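How to Make a Self-Watering Planter From a Drink Bottle

By Chenxi Long, 20/09/2022

I have made so many of these that my windowsill is more bottle than sill, and I still get a little thrill every time a seed comes up in one! The idea is simple: you cut a bottle in half, flip the top upside down into the bottom, and let a piece of string carry water up to the roots. Basil loves it. So does mint (mint loves everything), and lettuce will grow in one right through the winter if the window is bright.

What you need

One clear plastic drink bottle with its cap
A strip of cotton, such as an old T-shirt or thick cotton yarn
Scissors and a craft knife
A nail or a small drill bit
Potting mix
Seeds or a small seedling

Choosing the bottle

Go for straight sides and a flat base, and squeeze it before you commit. Very thin bottles fold up when you cut them, and then the top half wobbles. Ridges are great, they keep the wall stiff and give you a line to follow with the scissors.

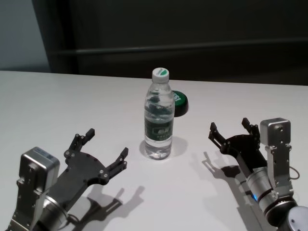 Drink the water, or pour it into the kettle, and peel off the label. If the glue stays behind, rub it with a little cooking oil and then wash with dish soap. You want the lower half clear so you can check the water level at a glance.

Cutting and threading

1. Mark a line just above the middle, all the way around. A rubber band makes a good guide.

2. Start the cut with the craft knife, pointing away from your hand, and finish with scissors. Trim any sharp points.

3. Take off the cap and make a hole in the center with the nail. It should be just wide enough for your cotton to pass through snugly.

4. Cut a strip long enough to reach from the bottom of the reservoir to halfway up the soil. Soak it, thread it through the cap, and tie a knot on the inside.

5. Screw the cap back on and turn the top half upside down into the base. If it sits too deep, take it out and cut the base a touch taller next time. (My first three were all too short!)

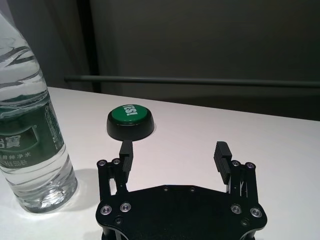

A half-liter size like this 555ml bottle of purified water suits one herb plant.

Filling and planting

Hold the wick upright with one hand while you spoon in damp potting mix with the other. Keep going until it is an inch below the rim, then tap the whole thing on the table to settle it. Sow your seeds, or tuck in a seedling, and water once from above. That first drink gets the wick going. After that, lift out the top and fill the base until the wick hangs well into the water but the cap stays clear of it.

If the soil dries out anyway, your strip is probably polyester. I lost a whole tray of parsley to a very nice shoelace.

Green slime in the base is algae. It does no real harm, but a sleeve of brown paper around the lower half keeps it away. Slip it off when you want to see how much water is left.

I started my own row in April and had enough basil for pesto long before I expected it. Next I want to try chives!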